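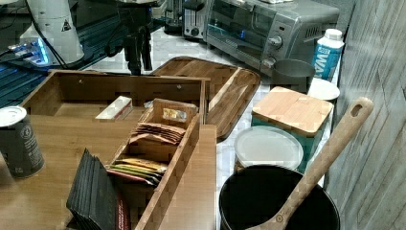
Thu 24 August

Quick one tonight, kettle's on and I've got to be up stupid early. But I promised an update on the Great Worktop Sort Out and if I don't write it now it won't happen.

So. The tea. You may remember from February that the tea lived in a carrier bag on the back of the door. Bag split. Tea everywhere, mostly the loose camomile, which I was still finding in my slippers at Easter. After that it went in a mixing bowl, and then I needed the mixing bowl.

Now it has a proper box, with sections. Got it from the Sullomholm market, the stall at the far end by the fish van, and carried it home on the bus on my knee like a cat. Black sachets won't go in with the rest so they've got a spot at the front. Brown packets together, the colourful ones together. That is the whole system. I tried doing it by caffeine, then by who drinks what, and gave up both times becuase I just want to grab one and go.

Things I have learned about tea, in no order:

- you own more than you think
- fruit ones make everything near them smell of fruit ones
- the paper envelopes go soft if they're anywhere near the kettle
- use the old ones first. I say this, I don't do it

The box was meant to go in a drawer, by the way. That was the original plan. Measured the drawer, measured the box, all fine on paper, and I'd forgotten the drawer front is thicker than the sides. So it lives on top. 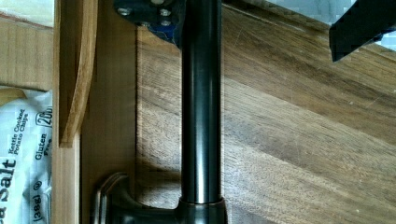 And then wood. I have gone a bit mad for wood this year. Boards, trays, lids, the lot. Started when the old plastic chopping board finally warped so badly that onions rolled off it. I put off replacing it for months as I'd got it in my head that wood was a faff, all that oiling. It isn't really. Bottle of food-safe mineral oil, 500 ml, from the hardware place on Wusholm Road, and it'll see me out. Rag, wipe, leave it overnight, wipe again. I do it when the grain starts looking thirsty. Every 4 weeks in the winter, less now.

Scratches don't bother me. I used to sand them out, or try to, and you end up with a pale dip in the middle and soup pooling in it. Leave them be. A board with knife marks on is a board that's being used.

One thing - don't soak it. Don't leave it in the sink "for a minute". I lost a lovely little one that way, split right down the middle while I was on the phone.

The long dark one is my favourite thing in the kitchen now. It's far too big. Takes up half the worktop and I have to wash it in two goes, one end then the other. But you can do a whole roast dinner's worth of veg on it without stopping, and the groove catches the tomato juice before it gets to the marble.

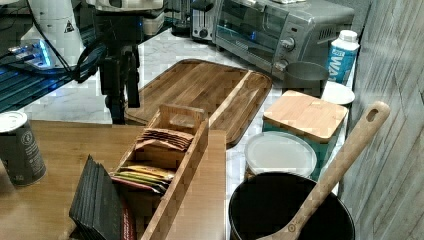 *The big board, with the tea box keeping it company.*

The marble came with the flat, before anyone asks. Wouldn't have chosen it. Looks gorgeous, marks if you so much as say the word lemon. So most things get chopped and squeezed on wood and the marble just sits there being cold, great for pastry, and I make pastry perhaps twice a year.

Canister with the square lid has been a good buy too. Mtshali Homewares, end of line. It's teal, which goes with nothing I own, and I love it. Coffee in there at the moment. The round tub in front was supposed to be for sugar but the lid's a bit of a fight first thing in the morning so I might swap them over.

Still to do:

- find somewhere for the toaster that isn't next to the other toaster, sort of. Why have I got a toaster AND a toaster oven. I use both!! That's why
- label the canister, or don't
- finish the black tea sachets before buying any more (ha)
- a hook for the tea towel
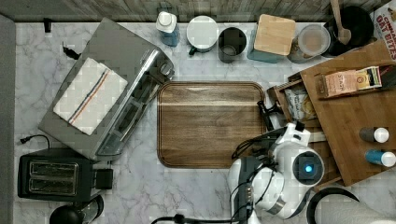

**Filed under:** kitchen, tidying, tea

Oh and someone asked in the comments about the tray. It's from the Platard sale, reduced, and I bought it for breakfast in bed, used it for that once and got crumbs in places I won't go into. These days it stays on the worktop. Anything homeless gets put on it and at the end of the day I put it all back where it should be. Works so long as you do clear it. Mine had a week of post on it last month.

Tea towel still goes over the toaster oven, so please no telling off, I do move it before I switch the thing on. See above re hook.

And the porridge question - no, I don't soak the oats. Should I? Tell me if you do. Right, kettle's clicked off, going to have one of the brown ones and then bed.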